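From: Thư Cù
To: Flustitside discussion list
Date: July 12, 2025
Subject: Re: [flustitside] Kinesthetic vs remote for the plating tasks

Mayuree Rungrueang wrote:

> We finished the second batch for Skindano last night, so the set now
> stands at 351 episodes guided by hand and 300 done over the remote
> rig. I know some people on the list have doubts about the remote
> ones, but I've trained on both and the remote policy looks smoother to
> me on nearly every rollout. My feeling is that we should drop hand
> guiding altogether, park the Yimyam code that supports it, and put
> the remaining hours into remote. It's faster to teach new operators
> too. Objections? If I don't hear any I'll start booking people.

Objection, then. Sorry, Mayuree, I know you've put a lot of evenings into this and the recordings themselves are tidy. But "looks smoother to me" is carrying an awful lot of weight in that paragraph, and I don't want us throwing out half a pipeline on the strength of it.

First, the two batches weren't collected by the same people. If I'm reading the log right, most of the hand-guided work was done in January by whoever was free, and the remote work was done by you and one other person who had already had months on the Vuvadard controllers. So we have practised operators on one side and beginners on the other, and we're giving the credit to the interface. Put me on the remote rig for an afternoon and I promise you the colour will drain out of that comparison.

Second, smooth compared to what? Remote trajectories come through a filter before they're saved. Hand-guided ones don't, or didn't when I last looked at the Yimyam recorder. Run the same filter over both and plot them again before anybody says the word "smooth" on this list. 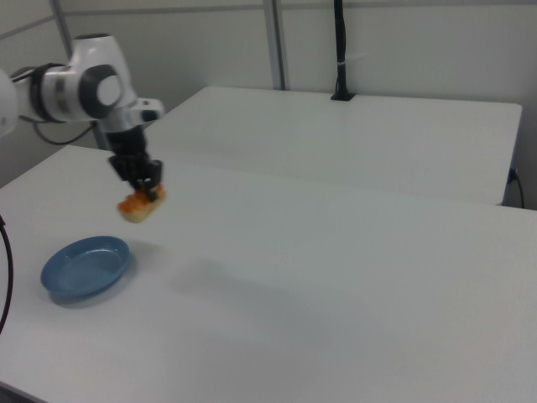 My real worry is the grasp, and that's where I think both methods are weaker than we let on. A person guiding the arm by hand can feel the wrist and has a decent sense of where the fingers are headed, but feels very little of what's happening at the fingertips. A remote operator on our setup feels nothing at all and goes by the view on the monitor. Look at how the fingers have the piece there, from the top and near the middle, with the orange topping right where you'd least like to be squeezing. It's up off the table and the blue plate is still empty, so by our labelling rules the pick part is done. Whether the grip was gentle or was halfway to mashing the thing, I can't tell from that, and neither can the policy. We label an episode good if the food ends up on the plate. A customer at a lunch counter has a somewhat higher standard.

I asked about this back when the task list was drawn up and was told force would be "picked up implicitly". I've yet to see where. The gripper opening is logged, sure, but the pieces aren't all the same size, and a given opening means a light hold on one and a crushed topping on the next. If somebody has a plot that says otherwise I'd be glad to be wrong about it.

As for remote being faster to teach, faster to what point? I can get a new person moving the arm in minutes with either method. Getting them to make a recording worth keeping is a different matter, and the discards aren't in your numbers. The episode counter on the server was at 917 when I checked this morning. Subtract what you've reported and there's a big pile left over. Are those test runs, failures, duplicates from the restart? If most of them are remote attempts that got binned, the speed argument is gone.

What I'd ask for before any bookings are made:

- the same operators on both methods, with at least one who hasn't touched either
- discards kept and tagged by method
- somebody looking at the food afterwards and writing down its condition, even if it's only "fine" or "squashed"
- five evaluation rollouts per policy scored by a person who doesn't know which policy is running

I can do the blind scoring myself if nobody else wants it. I'd also like the hand-guiding branch left where it is for now. Parking code in this project has generally meant never seeing it again, and the gravity compensation settings in there took me ages to get right.

I'm not attached to hand guiding, for what it's worth. It's hard on the shoulders and you're forever getting your own arm in the way of the camera. If remote wins a fair comparison I'll pull the old branch out myself. Could you send me the discard folder, or tell me where it lives?

Thư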